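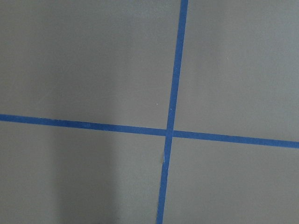 A Slow Week in Skovov

The ferry to Skovov leaves at 7:20 in the morning and takes most of an hour. Out of season it carries schoolteachers, a mail van and a few people with suitcases. In August you need to book the car deck well ahead.

Bernice Owusu rents out two cottages above the harbor. She bought the first one as a place to spend her own summers and started letting it when her job kept her in the city. Both have a full kitchen, a wood stove and a washing machine. Neither has a television.

"People ask about it when they book," she says. "I've never had anyone bring it up when they leave."

Guests are expected to strip the beds and take their trash to the bins by the church. The minimum stay is five nights in summer and three the rest of the year. Dogs are welcome in the lower cottage, which has a fenced yard.

The village has one grocery store, open until six, and a bakery that sells out of rye bread by mid-morning. For anything more you drive to Vastura, roughly 20 minutes up the coast road, where there is a pharmacy and a larger supermarket.

Mayu Ikeda and Sota Koyama were staying in the upper cottage with their daughter when I visited. They had planned to see the whole island and had so far got as far as the swimming beach, a short walk down a gravel path. The water is shallow there for a long way out. They had bought a crab line at the grocery store and were thinking of staying on through the weekend, if the cottage was free.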